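List: gripper-users
From: Polyxeni Zervas
To: gripper-users
Date: 4 Nov 2021
Subject: Re: Left finger closing late on hand-held units, screws backing out

Hendrik, replies inline, then a longer account of what we found. Sorry for the delay, I wanted the bench results before answering.

Hendrik Mathebula wrote:
> We have two of the hand-held grippers showing what looks like lag on
> the left finger. Trigger goes in, right finger starts moving, left
> finger follows a moment later. On cloth it's hard to see by eye. In
> the width trace you get a flat section at the start of each close and
> a small step when the left side catches up.

Yes, same signature. We called it lag in our first notes too, and that sent us the wrong way for a week. There is no delay in the trigger path. The left linkage has free play, and the early part of the trigger travel is spent taking it up.

> Recalibrating clears it for a few sessions and then it returns. Is
> this the encoder? Ansel thought the magnet might be creeping on the
> shaft.

We swapped the encoder and the magnet on our first bad unit. No change. Please don't spend money on encoders until you have done the check further down.

> Also, one of ours dropped a pivot screw during a session. It was
> found in the bedding afterwards. Has anyone else had that?

We have now had two. The second is the reason I am treating this as a safety matter and copying Lertchai.

What happened

Unit 9 was out for a household cloth session: folding, straightening a bed, moving small items of laundry from one place to another. The operator, Rattana Panyasiri, noticed that the fingers no longer met evenly. The left one was leaning outward and its pad touched at the tip only. She carried on to the end of the episode, stopped, and found that the outer pivot screw on the left arm was gone. The inner screw was still there but could be turned with a fingernail.

The missing screw turned up inside a fold of a blanket. It is a short steel screw, small enough to swallow, with a thread sharp enough to cut skin. The room was somebody's bedroom and the bedding was going to be slept in that night. Had Rattana not looked down at the right moment we would have packed up and left it there.

I would like people to keep that part separate from the data quality question. A bad width trace costs us a session. A screw in a bed is a hazard to a person who never agreed to test hardware.

Cause

We pulled both of our failed units and three that were behaving. Findings:

The pivot screws are installed with thread locker at assembly. On the failed units there was residue on the threads but almost none in the bores. It looks as if the compound was put on and then wiped off again by the bushing as the screw went through. The three healthy units had it in the right place, on the last few turns only.

The outer pivots see more rotation per close than the inner ones, and the friction between the screw head and the link works to undo the screw on one side and to tighten it on the other. That matches all the failures being on the left. I would not rely on the right side being immune.

Cloth makes it worse. With rigid objects the fingers close, stop and open. With fabric the operators squeeze, shift, let off a little and squeeze again, so the pivots get many short reversals under load. Our logs for the second failed unit show around 700 closes since its last service, nearly all on bedding and clothing. A unit used mainly on boxes and bottles had far more closes and its screws were tight.

I can't give you a figure for how many closes it takes. Two failures is not enough to draw a curve through, and we didn't record screw condition at the start.

Why calibration hides it

The Meno calibration routine opens and closes the gripper fully and stores the two end points. With play in the left pivot the closed end point simply moves, the routine stores the new value and reports a pass. It does not compare against the previous value. So the symptom goes away, the screw goes on backing out, and the next thing you see is a larger fault or a missing part.

Our change here is small: the start-up script now keeps the last 27 calibrations for each unit and refuses to continue if the closed width drifts steadily in one direction. It is crude. It would have caught both of our failures at least one session earlier. I can post the script if there is interest, but it assumes our file layout and you will have to edit the paths.

Check before use

1. Power off. Hold the body in one hand with the fingers pointing up.

2. Push each finger sideways, toward and away from the other one, with light pressure at the tip. A good linkage feels springy from the start of the motion. A loose one moves freely first and then stops with a faint click.

3. Look at the screw heads at the pivots on both arms. The heads should sit flat against the links. If light shows under one, the unit comes out of service.

4. Put a paint mark across each head and onto the link next to it. If the two halves of the mark stop lining up, the screw has turned. Use a color that shows up on black.

5. Repeat step 3 at every break and again before leaving the room. If a screw is missing, the session stops and the bedding gets shaken out over a hard floor until the screw is found.
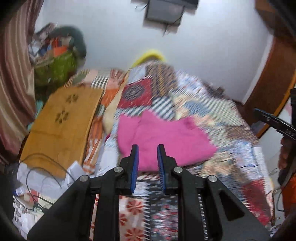

The paint marks are the most useful item on that list and also the one people skip. On a black body with bright screw heads a yellow or white mark can be read at arm's length, so the operator can check it between grasps without putting the gripper down. We tried doing the inspection only at the start of the day and it is not enough. Unit 9 passed in the morning.

Patterned bedding deserves a mention. A small silver screw on a plain white sheet is easy to find. On a quilt with a busy print, or with loose fabric bunched on top of it, you can look straight at one and miss it. We now carry a pickup magnet on a stick, and I have confirmed that it picks up our screws. Check yours first, because some of the replacement hardware in the Hikach kit is a stainless grade that a magnet barely touches. Don't mix the two types on one unit.

Repair

Remove the screw, clean the thread and the bore with alcohol, let both dry completely. Apply medium-strength thread locker to the last few turns only, after the screw has been passed through the bushing. That means inserting the screw, letting the tip come out the far side of the bushing, applying the compound there, and then bringing the link up to it. It is fiddly and it helps to have a second person. Tighten until the play is gone and the finger still moves freely under its own spring. Leave it overnight. Do not use the high-strength compound: Ansel did, and the screw head stripped before the thread let go.

While the linkage is apart, look at the finger pads. On one of our failed units the left pad had worn at the tip from closing out of line. A worn pad will still slip on cloth after the screws are fixed, and it is easy to blame the repair for it.

What to do with the affected data

Open question, and I would like opinions. Our position for now is that any session with a step in the width trace at the start of a close is tagged and kept out of training. The hand motion is probably fine. The recorded width is wrong by an amount that grows through the session, and I don't see a clean way to correct it, as the error depends on load. Lertchai thinks the right finger alone could be tracked from the video and doubled. I have doubts about this for grasps on bunched fabric, where the two fingers do not move evenly even on a healthy unit, but he is welcome to prove me wrong on the Petchrat set.

Still open

- Whether Zandus will change the assembly order. I sent them the photos of the bores and the residue. They have acknowledged receipt and said nothing more.

- Whether a locking washer fits under the outer pivot head. There is very little clearance to the side plate. Hendrik, if your shop has thin wedge-type washers, please measure the stack height before fitting anything.

- Whether a cover over the pivots would hold a loose screw captive. Ansel has a printed part in draft. The first version rubbed on the link at full open – the second is not printed yet.

Until the washer question is settled, our units do not go into occupied bedrooms without marked screws and a check at every break. I'd ask the other groups on this list to do the same. If you have had a screw come out, even if you found it straight away, please send me the unit number, which pivot it was, and what kind of objects the unit had been used on. A short note is fine.

Hendrik, for your two units I would start with step 2. If you feel the click, you don't need the rest of this message to know what to do with them.

Polyxeni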